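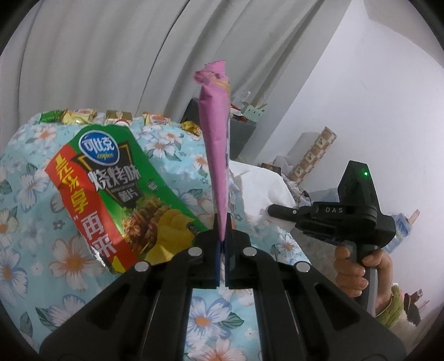
Jeferson Dantas asked whether it makes sense to run the comparison in Section 6 at all before the jaws have been set for thin packs, and the answer for anyone with the same doubt is no. Do Section 5 first. A tool with the factory jaw setting will score badly on flat items, and the numbers will tell you nothing about the tool.

6. Comparing two hand-held grippers on packaged snacks

6.1 What you need

Two hand-held grippers, charged. In this guide they are called tool A and tool B.
The Vardale logging app, version 3 or later.
A mix of packets from the Plikum item list: at least one slim pack, one large chip bag and several small wrapped snacks.
A table with a cloth on it. Bare tables make thin packs much harder to pick up, and the results can't be set against the reference set.

Note: Printed cloths are fine. The reference set was recorded on several patterns. Use the same cloth for both tools.

6.2 Setting up

1. Put the large bag down first, then line up the small snacks toward the far side of the table. Leave a hand's width of free cloth at the front.

2. Switch on both tools and wait for a steady indicator on each. If one blinks, pair it again (see 3.4).

3. Open the app and create a session. Give tool A and tool B their own entries. Do not rename a tool once the session has started – the app treats it as a new device and splits the log.

4. Close the jaws fully on each tool, with nothing between them, and press Zero. Open them fully and press Span. Repeat if the app shows a yellow bar.

Caution: Keep fingers clear of the linkages while zeroing. The gap between the arms closes faster than the tips do.

6.3 Slim packs

Slim packs are the hardest item on the list and should be done while your hand is fresh.

1. Take tool A. Bring the tips down on either side of the pack, near one end.

2. Close slowly until the jaw reading stops changing. On a slim pack the jaws will be nearly shut, so watch the reading on the screen and not the gap.

3. Lift until the pack is clear of the cloth. Keep it upright and hold for 3 seconds.

4. Set it down in the free area and open the jaws all the way.

5. Mark the attempt as Held, Slipped or Missed. A pack that turns in the jaws but stays up counts as Held. Add a T in the notes field.

6. Do 27 attempts with tool A, then hand over to tool B and do the same.

Note: Crumpled packs behave differently from new ones. Swap the pack for a fresh one when you change tools, or the second tool gets the easier job. Keep the used one for practice.

6.4 Large bags

Follow the steps in 6.3 with these changes:

1. Grip by a sealed edge. Do not close on the filled part of the bag.

2. Lift one end first, then the whole bag.

3. Stop the attempt if the bag swings. Mark it Slipped even if it did not fall.

Caution: A burst bag leaves crumbs and oil in the pin joints. Clean the tool as described in 9.2 before going on.

6.5 Two people working together

Both tools can be used at the same table. Agree on who picks up and who waits. The person waiting holds their tool by the handle, off to the side, with the jaws pointing away from the other person's wrist. Keep charging cables off the cloth.

If both tools record at once, the app files the two logs under the same session and lines them up by clock. Check that the clocks agree to within 2 frames before you begin.

6.6 Reading the results

Open the session and choose Compare. The first column is the share of attempts marked Held. The second is closing time, in milliseconds. Anything over 1,000 on a slim pack usually means the operator hesitated, so look at the recording before blaming the tool.

If tool A and tool B differ only on slim packs, swap the jaw tips between them and repeat 6.3. When the difference follows the tips, order a new pair from Prillden. When it stays with the tool, the linkage needs adjusting (see 9.5).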